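Tonberg Studded Building Plate, Gray
Item 1391

Home > Building & Construction Play > Plates and Bases

In stock. Ships from our Clotuvard warehouse.

The Tonberg plate is a square gray base for small toy bricks. It has a fine grid of studs across the whole top and a flat underside, so it sits level on a table, a desk or a hard floor. Most of our customers use it as the bottom of a house or a street scene. Others keep one on the work table just to hold a build steady while they add to it.

It fits the standard small brick size. If your bricks fit the Tonberg tubs, they will fit this plate. It does not fit the large preschool bricks. For those, see the Beltrán floor plates.

The studs grip firmly from the first use. A brick pressed straight down stays put when the plate is carried or stood on its side. Thin flat pieces hold as well as full bricks but are harder to get off again with fingers, so we suggest ordering the pry tool (item 299) with your first plate. Slide the thin end under one corner of the piece and lift. Don't use a knife. It marks the studs, and marked studs lose their grip.

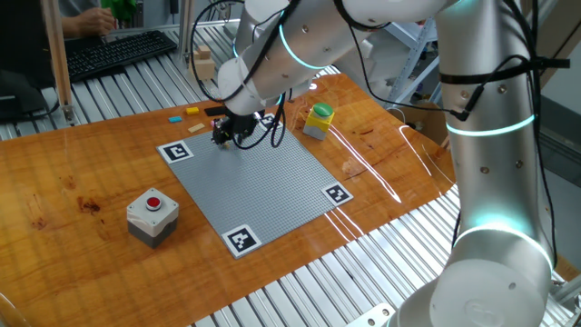
Loose bricks are best kept beside the plate while you work and not on top of it. Pieces left lying on the studs get leaned on and end up pressed in at an angle, and a brick forced on crooked can whiten the stud under it. A shallow tray works well. So does a bare tabletop, if you don't mind picking up what rolls off.

The plate can be turned any way you like as you build, and you don't need to fix it down. On a very smooth or polished surface it may slide when you push from the side. Four small rubber dots come in the bag for this. Stick one under each corner and press for a few seconds. They peel off without leaving glue behind.

Stickers and printed labels can go on top of the studs. They hold best at the corners, where they are out of the way of the build. Paper labels should be put on a small flat tile first and the tile pressed onto the plate. That way you can move them later.

Joining plates
Plates do not click together at the edges. To make a larger base, lay two side by side and bridge the seam with bricks at least four studs long. Use a bridge at each end and one in the middle. For three or more plates, build on a board so you can lift the whole thing.

Cleaning
Wash by hand in warm water with a little dish soap. A soft toothbrush gets the dust out from between the studs. Rinse, shake off the water and let it dry face down on a towel. No dishwasher, and no drying on a radiator. The plate will warp and we can't replace it if it does.

What's in the bag
One gray plate
Four rubber dots
One instruction sheet

Bricks, tiles and the pry tool are sold separately.

Goes well with
Tonberg Mixed Bricks, tub of 1000 (includes yellow, light blue, tan, pink and black)
Tonberg Flat Pieces, bag of 71
Dronico sorting tray with lid
Brick pry tool, item 299

Shipping and returns
Orders placed before noon go out the same day. The plate is packed flat between two sheets of card. If yours arrives bent or cracked, send us a picture of the plate and the box and we'll send another. Unused plates can be returned through the end of May in the original bag.

School and club orders are handled by Yeison Arboleda. Write to him through the contact form and give the number of plates, the delivery address and the date you need them. He can also tell you which tubs are packed by color and which are mixed.

Page updated Fri 18 April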